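Tustora publica la guía de puesta a punto de su robot de dos brazos, con ensayo previo en simulador

Studdale, 14 de octubre de 2023 – Tustora pone desde hoy a disposición de sus clientes el procedimiento completo de mantenimiento para el robot de servicio Flemance. Descarga gratuita, sin registro. Sustituye a la hoja suelta que se entregaba con cada equipo y que, según el servicio técnico, casi siempre acababa perdida en un cajón.

La guía recoge 36 operaciones, de la calibración de muñecas al cambio de dedos de pinza. Cuatro de ellas requieren técnico autorizado. El resto las puede hacer el personal del cliente con la formacion básica.

«Nos llamaban por cosas que se arreglan en diez minutos. Pinza que no cierra pareja, brazo que se queda corto al llegar al pomo de una puerta», explica Adwoa Gbeho, jefa de servicio técnico. «Todo eso ya está escrito, en orden y con los valores».

Qué incluye

1. Parada segura y bloqueo. Base frenada, brazos en reposo, llave retirada. Tiempo de espera antes de abrir la carcasa superior: 28 minutos.

2. Limpieza y apriete. Paño seco en la carcasa, nada de disolventes. Revisar los codos y la unión de cada muñeca – es ahí donde aparece la holgura.

3. Ensayo en simulador. Antes de mover el equipo real se cargan los desfases nuevos en la sala virtual: puerta blanca con pomo, paredes de mármol, suelo rojo y un objeto negro pequeño en el suelo. Se comprueba el alcance de los dos brazos, cada uno con su pinza. Si un brazo no responde como se espera, se vuelve al paso 2.
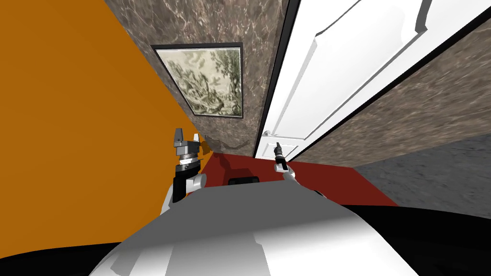

4. Calibración de pinzas. Primero la izquierda, luego la derecha. Cerrar, abrir, anotar los dos valores. Repetir si no coinciden con los de la ficha del equipo.

5. Vuelta al servicio. Diez ciclos a velocidad reducida y firma en el registro. Sin firma no hay servicio, aunque el robot funcione.

El procedimiento lo ha redactado Rostyslav Mykhailiuk con el taller de Polishchuk, que lleva las reparaciones de la zona. El archivo del taller, 1.541 partes de avería, sirvió para decidir el orden de los pasos. La holgura de muñeca encabeza la lista.

Disponibilidad

Guía y sala virtual: ya disponibles en español e inglés. Versión francesa en diciembre. Los clientes con contrato de mantenimiento recibirán además el juego de galgas – sin coste, envio aparte.

Sesiones de formación en Studdale, plazas limitadas. Inscripción a través del servicio técnico.

Contacto de prensa: Yabsira Habte, Tustora, Studdale.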